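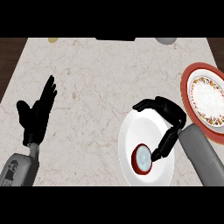 Bekden Kitchens - Training and Safety Team

Robots in the wash-up room: pages for younger readers

Bekden runs a large kitchen that cooks lunches for schools and offices. Every lunch makes dirty plates, and every dirty plate has to be scraped, washed, dried, checked and stacked. The room where this happens is called the wash-up room. Since April, part of the stacking has been done by a robot with two arms. These pages explain how a robot handles plates and what has changed for the people who work in the room.

Practising on a computer

A robot does not start with real plates. It starts in a simulation, a kind of model world that exists only inside a computer. The picture was made in a simulation. The marble table, the dishes and both arms were drawn by the computer. If a plate is dropped in a simulation, the program is started again and there is nothing to sweep up.

The right hand has one fingertip on the edge of a small saucer with a red rim. The saucer is tilted and sits on a larger white plate. For a person, handling a saucer is easy. For a robot it is a set of separate problems:

Where is the saucer? The robot has to work out its position from camera pictures, which are made of numbers.

Which way is it leaning? A tilted saucer has one edge higher than the other, so the fingers must come in at a different angle.

How hard should the finger press? Too little and the saucer slips. Too much and it may crack, or shoot off sideways.

What is next to it? A plate with a flowered border lies to the right. The arm must move without knocking it.

The left hand is open and is not holding anything. Many jobs need only one hand. The other still has to be kept out of the way, and the program must know where it is at all times.

What the robot does at Bekden

The robot stands at the clean end of the room, after the washing machine. It lifts plates from a tray and puts them in stacks. A stack is finished at 40 plates. The robot then stops and waits for a person to take the stack away.

It does not scrape food off, because leftovers come in too many shapes. It does not handle glasses. It cannot tell a chip in a plate from a pattern on a plate often enough to be trusted with checking, so checking is still done by people.

What changed for the people

Five people worked in the wash-up room before the robot came, and five work there now. Their jobs are not the same as they were.

Wulan Tuhumury used to stack plates for most of her shift. A full stack is heavy, and bending and lifting all day made her back ache. She now looks after the robot. She starts it at six in the morning, cleans its fingers and clears it when it gets stuck. She had to take a course to do this.

Ramil Manalo checks plates for chips and cracks. He says the work is easier on his arms but harder on his eyes, and that he talks to other people less than he used to. He asked for a change of task every 50 minutes, and the team now swaps round.

Noemi Carbone works at the scraping end. Her job is almost the same, except that the trays must be loaded neatly, with the plates all facing one way. A person can sort out a messy tray. The robot stops.

Rules for the room

A yellow line is painted on the floor around the robot. No one crosses it while the arms are moving. There is a red button on each side, and anyone may press it, even if they are not sure something is wrong. Kartini Yusof tests both buttons before the first tray goes in.

Words used on these pages

Automation - using a machine to do a job with little or no help from a person.
Grasp - the way a hand takes hold of something.
Shift - the hours a person works in one go.
Simulation - a model of the world inside a computer.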